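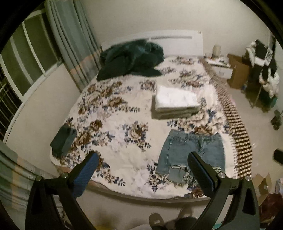 28 Sep 2026
Linen and garment folding, notes after the second week of the changeover

Cendow folder back up after the belt adjustment. Target is 200 towels per shift through the machine, the rest by hand. Best shift so far: 83. Most of the loss is at infeed, where a towel with a turned corner gets rejected and goes back in the bin. Khurram Sandhu re-taught the corner detection and will log rejects by cause until October.

Shorts and anything with a frayed hem stay manual. Loose threads at the leg opening read as a second edge and the folder stops. Tried denim twice with the threshold raised. It then accepted towels it should have refused. Threshold put back.

Hand demonstrations for the Trakolgate arm: flat garment on a made bed, waistband away from the operator. Patterned spreads stay in the set. Ventura site has almost nothing plain, and a model trained on white sheets is no use there. Count stands at roughly 1,000 episodes, before review.

Staffing. Folding table went from four people to 2 on the day shift. The others moved to sorting and mending. Berenice Huerta's points from the floor, as given to me:
- Sorting is heavier work than folding. More bending, wet loads. Rotation should be every two hours, currently it is half a shift.
- The folder's pace light is visible from the whole room and people work to it. She wants it turned to face the wall. Done, no effect on output.
- Mending backlog is down. First time since spring.
- Clearing a jam takes one person off the table, and that time is booked as folding. It should have its own code.

I agree with the last one. Without it the machine looks better on the sheet than it is — the Omitport report uses the same sheet. Asked for the code, no answer yet.

Pay grade for mending is still open. Two people are doing it at the folding rate.

To do: spare belt, reject bin at waist height, new time code, repeat the towel run with Khurram's settings and the old ones on the same load.

Last updated 28 minutes ago
3 comments · 0 shares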